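Student Automation Board > Build Logs and Help > Gripping and End Effectors

Thread: CPU placement into an open socket, two-finger gripper, angle error at the lid

flatpack_fen
Oct 22, 2018

Final-year group project, Jolludthorpe. The task is automated re-seating of processors in second-hand server boards. The cell has to pick a CPU from a tray, carry it to the board and lower it into the socket with the retention frame already open. Closing the frame is a later stage and is not marked this term.

Arm is the department's six-axis. Gripper is an Achari parallel unit with our own fingers, machined in the workshop. The wrist camera is fixed to the gripper body and looks along the fingers. Control is a position loop with a force limit, nothing clever.

The problem is tilt. The CPU leaves the tray flat and is no longer flat by the time it is over the board. We log the angle of the lid from the camera and it drifts during the move. Out of the last 75 attempts, 8 were stopped by the force limit before the package was down. We have not bent a pin yet, but the board is a scrap one and I would like to keep it usable until the demo.

Wrist camera view with the CPU held near the socket:

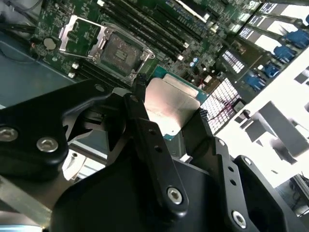

Photo: Jolludthorpe Automation Project Group, wrist camera

Questions. Is a two-finger edge grip ever going to hold this flat enough? And has anyone used the socket frame as the visual reference instead of the board edge?

ohmslaw_ish

What are the finger faces made of? If it is bare metal on the edge of the package you have close to line contact each side, and the part will turn about that line as soon as the arm speeds up or slows down. You can squeeze harder, but then you are loading the substrate, and I would not.

Cut a shallow step into each finger so the underside of the package has something to sit on. Ours was cut with a small end mill in an afternoon.

flatpack_fen

Bare metal, yes. No step. The worry with a step is that it goes under the package and has to come out again once the CPU is in the socket. There is not much room at the socket wall.

tarn_and_torque

I disagree with the step for the same reason. Use suction. The lid is flat, it is metal, and it is the face you are allowed to touch. One cup in the middle, vacuum off when seated, lift away. Every group in our year that tried fingers for this went to a cup in the end.

ohmslaw_ish

A single cup lets the part rotate about the vertical, and that is the axis the socket key cares about. You swap one angle error for another.

tarn_and_torque

Only if the cup is small and the move is fast. Two cups side by side fixes it. We ran 452 placements on two cups with no rotation we could measure.

ohmslaw_ish

Onto what? A server socket or a flat test plate?

tarn_and_torque

Test plate with a machined recess. The recess was tighter than a socket, so I stand by it.

ohmslaw_ish

A recess has no contacts pushing back and no open frame to steer round. Not the same job.

grubscrew

Neither of you has mentioned the light. The right side of that picture is blown out and the lid is reflecting hard as well. If the angle is being worked out from the edge of the lid, part of the drift may be in the measurement. Put the CPU in a fixed clamp, move only the lamp, and log the angle. If the number changes, the tilt figures cannot be trusted yet.

That said, the chip does look tilted in the picture, so it is not all lighting.

On the second question: I would not take the retention frame as a reference when it is open. It is on a hinge and will not stand at the same angle each time. Use the socket body.

flatpack_fen

Did the clamp test this afternoon. Same part, lamp moved to three positions. The reported angle changed each time, by more than the drift I was complaining about in the worst case. So the measurement is bad and the earlier log is not much use.

We now have a diffuser (tracing paper on a bracket) and exposure fixed at a lower value. The reading is steady in the clamp. Repeating the pick and move with the new settings, the part does still tilt, but it happens in one step when it leaves the tray and then stays put. It is not gradual as I first said.

ohmslaw_ish

One step on leaving the tray is a grip fault. Either the fingers are closing at different heights or one face is not square. Check with a gauge block before you change anything else.

seventh_axis

Or the tray. We had a tray pocket with a burr in it and spent two weeks on the gripper. Rotate the tray half a turn and see whether the tilt changes direction.

Also worth checking how the cables are dressed before the arm goes down into the chassis. A wrist camera does not show you much of what is beside the gripper body, and the force limit will trip on a cable the same as on a socket. Some of your stops may be that.

flatpack_fen

Tray turned, tilt stayed in the same direction, so it is not the tray.

Gauge block: the right finger is low. The mounting face was not cleaned up after machining and the screws were pulling it over. I will reface it when the mill is free. Cables have been tied back, no figures on that yet.

tarn_and_torque

Still think you should try the cups. The Pralow starter kit has two the right size and a small ejector, and your lab probably has one in a drawer.

flatpack_fen

It does, but the gripper type was fixed in the proposal we handed in back in July. A change needs a form and a new risk sheet. If the refaced finger does not hold I will put the form in.

grubscrew

Which detector are you using for the socket body? The Caviton library one defaults to a 1616 pixel working width and scales everything to that without saying so. If your calibration was done at native size the offsets will be wrong by a constant factor.

flatpack_fen

Caviton, yes, with the default left in. Calibration was at native size. That would account for the sideways offset I had been correcting by hand in the place routine. I will take the hand correction out and recalibrate before the next set of runs.

grubscrew

Do those one at a time and log between them. Finger first.

ohmslaw_ish

Agreed on finger first. Post the angle log when you have it, with the lamp position noted.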